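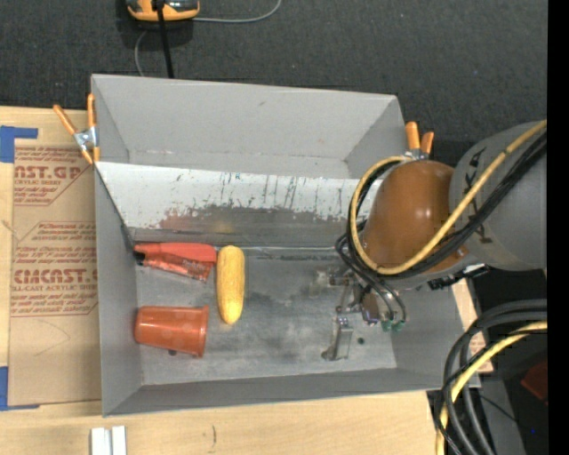
Stimside Walks runs guided neighborhood tours in Brilden for visitors and for people who have lived in town for years and never crossed the river. Most walks last two hours and cover the old mill streets, the Vermeulen bakery block and the harbor. The summer food walk ends with corn, and a yellow cob like the one lying by the orange-red cup in the gray bin is what you get at the last stop, with butter or without. Vegetarians should tell us when they book, as two of the other stops serve fish.

Print this page | E-mail this page

Sivaprasad Warrier started the company after writing a local blog called Tristent, which had 400 posts on diners, bus routes, parade days and the way people here talk. Readers kept asking him to show them the places in person. The first walk was in March and had 8 people on it. Last season we took 3,669 guests out on 102 dates.

All of our guides live in Brilden. They write their own routes and are paid by the hour, and tips are theirs to keep. We do not take money from the shops and restaurants we stop at. If a place closes or goes downhill, we drop it from the route.

We don't do accents, costumes or ghost stories. Questions about local slang are fine.

Walks go out in rain. We cancel for lightning and ice, and you can pick another date or get your money back. Groups larger than a regular walk can book a private tour through the office.

Page updated 26/10/2025

Print | E-mail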